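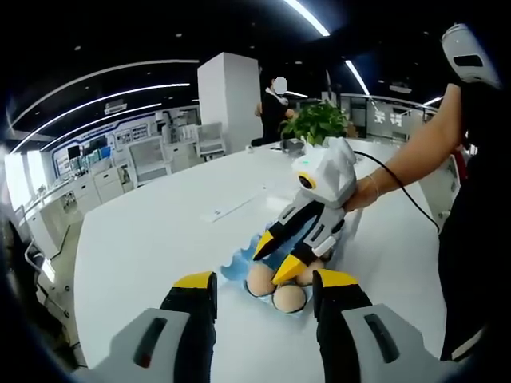 The egg table at the Grekik open day, June. Two hand-held grippers and a blue carton.

Home by 6, feet ruined, one tote bag richer. I said in May that I was done with open days and then Hendriks forwarded the invitation with a single question mark, and I went, so I have nobody to blame except Hendriks.

Grekik has done well for itself. Long white benches down one wall, curved lights in the ceiling, a potted plant at the end of the demo table looking healthier than anything I own. I got my badge (they spelled me right, a first) and drank a coffee that tasted of the machine it came from.

The robots were what everyone had come for. We got the grippers first, the kind a person holds and works by hand so that the robot can learn from it later. This was sold to us as the exciting part. I have been picking up eggs for most of my life without calling it a data set, and I felt a little cheated, professionally.

Hryhorii Hordiienko ran the talk. Soft voice, very patient, plainly on his third group of the afternoon. He said eggs are good because everybody in the room knows what a mistake looks like. Then he asked who wanted a turn. Long silence. A roomful of engineers examining their shoes.

I went, of course. It is a humbling tool. You squeeze and the fingers come together a good deal sooner than you thought you'd asked them to. I got an egg up out of the carton, said something smug over my shoulder to the man from Pedard, and set it back down on top of its neighbor. Small noise. Hryhorii said "that's useful too," which I think he says to everyone, and produced a paper towel with suspicious speed.

The man from Pedard then moved 5 in a row and wouldn't look at me.

After that we saw the arm do it alone, in the other room. It took some 20 minutes to get going, during which we were told about latency. When it finally moved it was slow and very polite, like somebody carrying soup past a sleeping dog. It hovered. It thought. It picked up the egg, and a whole crowd of adults with mortgages clapped. Me too. I clapped quite hard.

Asked at the end how many hours of people picking things up it takes before the arm can manage a carton it hasn't met before. Got a nice answer with no number in it. Wrote "ask again" on the back of my badge.

Missed the fast train and took the one that stops at Jokthorpe for no reason anyone has ever explained. Ate the granola bar from the tote bag. Need to write this up for Hendriks by morning and I'm leaving out the paper towel.

Omelet for dinner. Broke the yolk on the first one, bare hands.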